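# The bench that can be changed

When I moved my small workshop from Laing to Clatton, I paid a man with a van to carry one very heavy bench up to the second floor. He did it without a word of complaint, and then the bench did not pass through the door. We left it on the landing for 29 days, and my neighbours learned to walk around it sideways.

It was Binta Okonkwo who told me to stop buying benches and to start buying aluminum profile. She has a room on Bornetgate where she repairs clocks and small instruments, and almost every surface in it is made from the same silver bars with slots along the sides. A nut slides in the slot, a bolt goes in the nut, and the piece stays where you put it. If you want it somewhere else, you loosen the bolt and push.

"With a normal table I have to decide everything on the first day," she told me. "I am not good on the first day."

Her first platform was a rectangle 68 centimetres wide, built in October on the floor of her kitchen. She laid the profiles side by side, so that the slots ran in parallel from one end to the other. Since then she has taken it apart 3 times. One of the bars has a bad scratch and always goes to the back.

I asked her what is difficult. She answered that the cutting is the part to leave to others. She orders her lengths already sawn from Skondumero, a small supplier, because her own cuts were never quite square – and with this material a crooked end shows in every joint after it. The rest needs a hex key and some patience. She tightens all the bolts only halfway, checks the corners, and goes around a second time.

The slots are also where the small things go. Screws fall in them and roll along, and so do crumbs, if you are a person who eats at the bench. Binta cleans hers with an old toothbrush. I use a wooden skewer, and I am told that this is wrong.

The other question is what to put on top. Bare metal is cold under the wrists and it is noisy. A full board hides the slots, and then you have paid for them and cannot use them. Many people choose a mat which covers one side only, and leave the other side open for clamping. I like a mat with a mottled pattern, in greens and pale yellows, even if a plain one is better for finding a dropped pin. After so much silver, my eyes are glad of some colour. 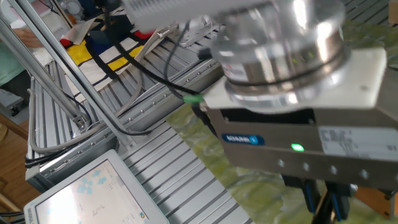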